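Hasley's "quiet hours" plan rests on one thin survey

The town of Hasley wants to ban leaf blowers, hedge trimmers and other gas-powered yard tools before 10 a.m. starting in February, and it says residents are behind the idea. The proof on offer is a survey by Datance, a consulting firm, which reports strong support for "a calmer morning environment."

How strong depends on how you read it. Hasley mailed out 808 forms and got around 200 back. Of those, 29 came from people who said yard noise had bothered them in the past month. The rest were asked whether they "value peace and quiet," and it is hard to picture many people checking no.

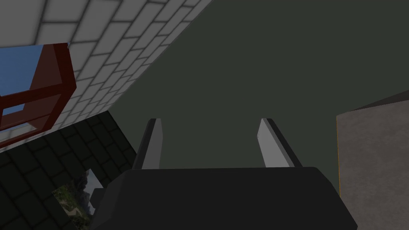 Bogdan Bratu, who runs a small yard crew out of Brerkow, says he was never asked. His crew starts at 7 a.m. in summer to get ahead of the heat. "They say shift the work to later in the day," he said. "Later in the day it's too hot to be out there. Did they put that on the form?"

They did not. The form also left out cost. The town says the rule can be enforced by existing staff, but it has given no estimate of the hours involved, and a similar rule in Pelupessy led to 25 complaints and no fines in its first year. Town staff call that a sign people followed the rule. It could just as well be a sign that no one went out to check.

Albane Baudry, who wrote the Datance report, defended the work. She said the survey was meant to "open a conversation" and that the firm never claimed it was a vote. That is fair enough – but the town's own notice uses the word "mandate" twice.
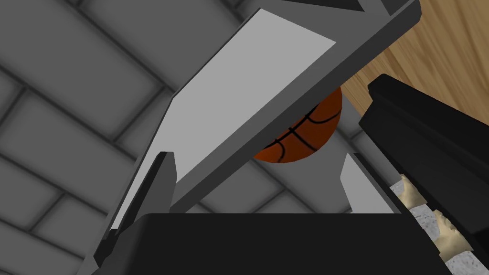
What happens next

The plan goes to a public hearing at 6:30 p.m. in the town hall, and written comments will be taken until the hearing closes. Datance has been asked to share the full set of answers. So far the town has posted only a two-page summary, with the question about fines missing.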